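Rolov folding walking poles, the 65 pair: review after a summer on the shore path

30 September 2020

Quick one as I'm packing again. Bought these in May for the Trokotholm reserve, the land trust bit on the north side where the path goes down through the birches and along the creek. Had the fixed Seppälä poles before that. Good poles, but a nightmare on the bus.

Size first. The 65 is the length in centimetres of the shortest setting, not your height or anything clever. I got that wrong and nearly sent them back. I'm fairly tall and use them almost fully out on the flat. Short people will be fine. Very tall people, try before you buy.

Weight. Light enough. Lighter than the Seppäläs, you notice by lunchtime. On the boulder section past the old boat landing they flex more than I'd like when I lean hard. Never slipped, never folded up on me. But they do flex.

Locks. Flip levers, two per pole. Stiff out of the packet, I needed a coin to get the first one open. Loosened up after a few walks, then one got TOO loose and had to be tightened with the little screw. No tool in the bag. Why not? A small screwdriver would of cost them pennies.

Grips. Foam, fairly thin. Fine in the dry. After a morning of rain on the wetland boardwalk they hold water like a sponge and take all night to dry. Wrist straps are good, soft, no rubbing, easy to shorten with one hand.

Tips. This is the main thing for anyone walking on protected ground. They come with metal tips and a set of rubber caps. Please use the caps on the boardwalk and on the bare rock by the shore, you can see the scratch marks all along there now and the reserve has put up a sign asking. The caps are a push fit and the mud pulls them off. Lost one in the first week, somewhere in the reed bit. Went back, couldn't find it, felt bad about leaving rubber in a nature reserve. Since then I put a wrap of tape round the top and havent lost another.

Baskets: small ones only. OK for summer. In the soft peat by the hide they go straight through and you're in up to the first joint. Bigger ones are sold separately, of course.

Folded they go inside a normal daypack with the lid shut. That was the whole reason for buying and on that they win easily. Bus driver happy, me happy.

Price was 80 with the bag. The older model is still about for 40 in the outlet shop at Varberg, twist locks instead of levers. I tried a pair there and wouldn't. Twist locks and grit don't mix, and the creek path is nothing but grit after the spring floods.

Done getting on for 200 miles on mine now, mostly the shore loop and the long way round by the meadows. One tip worn down a fair bit on the right hand side (I lean right). Paint chipped near the bottom. Everything else as it was.

Good: packs small, comfy straps, levers you can work in gloves once they've eased.
Bad: caps fall off, grips soak up rain, no tool, bit bendy.

Would I buy again? Yes for day walks on reserve paths. For anything with a heavy pack on I'd dig the Seppäläs out and put up with the bus.

Will add a note after the winter if they survive it. 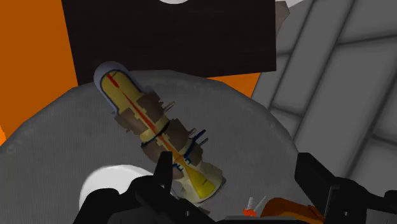
Long multicoloured model on a round grey surface. Computer render.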